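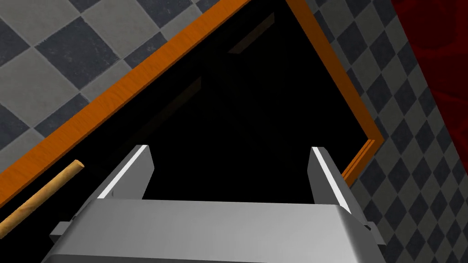

Guides > Simulation > Comparing Grippers

Step 1. Load the test room
Open the Rostireo project in Cladeck and select both arms. Set each trial to 1000 steps. Start with the fingers fully open and clear of the dowel. 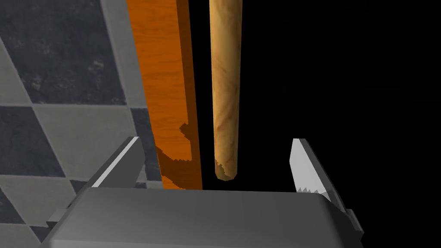
Step 2. Compare the finger surfaces
Run the Orozco fingers first, then the Zerora set. Change one setting at a time - friction is the usual choice - and save the log after each run.
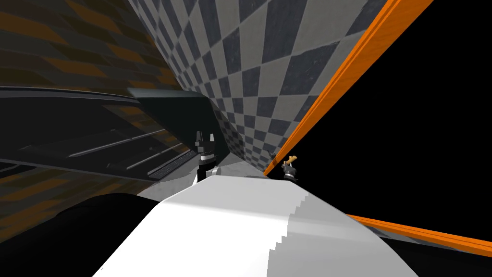 Camera placement affects the comparison as much as the fingers do. Check every view before recording. Where a large white surface fills the foreground and both grippers sit beyond it, add a second view from the wrist. Keep both views

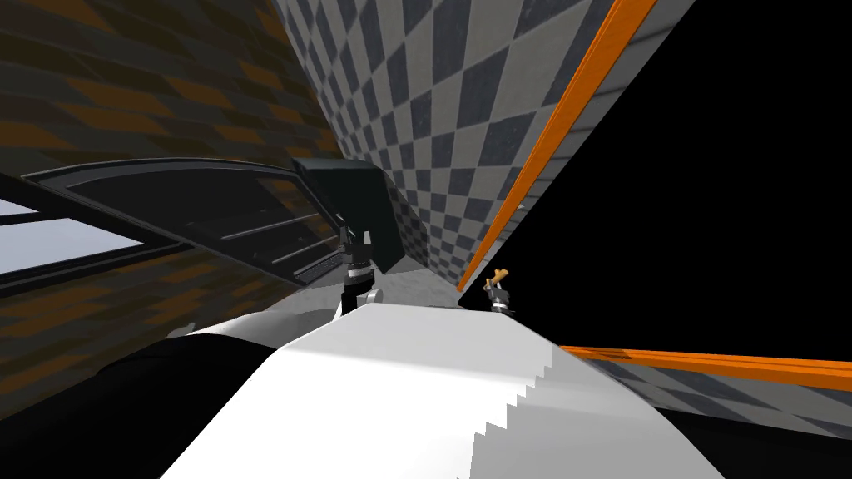

for all nine trials, and store them with the logs.

This site uses cookies. Accept | Settings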